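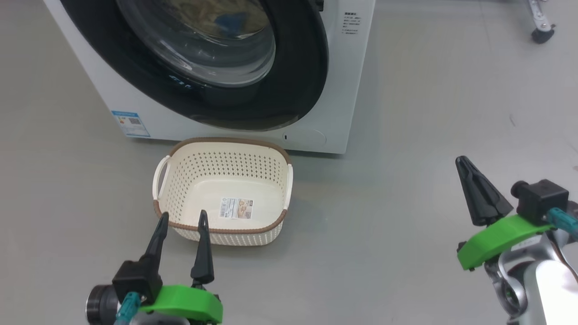

Ullura Residents' Association
Minutes, 5 Sep 2024

Item 3. Report back on the Bastness open day

Dulce Salinas reported on the visit to Bastness, where Branum showed its two-arm laundry robot. The demonstration used a white front-loading washer with a plastic basket set on the floor in front of it. She said the presenter talked a good deal about "hands-free laundry" and much less about what happens when a sock gets stuck in the door seal.

Points raised:

The printed text on the washer's front panel was in Chinese. Our machines are a different make, and Branum could not say how long it would take to set the robot up for them.

Branum's handout claims 446 loads completed since June. It does not say how many of those needed a person to step in. Dulce asked twice and was told the figure was "being worked on."

The quoted rental is $133 per week for each unit. Members felt this was a lot of money for moving clothes a couple of feet.

Each gripper has two black fingers. One member asked how they would manage a wet fitted sheet. Dulce had put the same question at the open day and did not get a clear answer.

A member who had read about the Solís trial thought we should keep an open mind. Others replied that the Solís building has paid staff on site all day, and we do not.

Motion to join the Branum pilot: 2 in favor, 6 against. Motion failed.

Action: Dulce to write to Branum asking for the failure numbers and a demonstration with a full mixed load, bedding included. No deposit to be paid in the meantime.

Item 4. Dryer vents

Carried over to the next meeting.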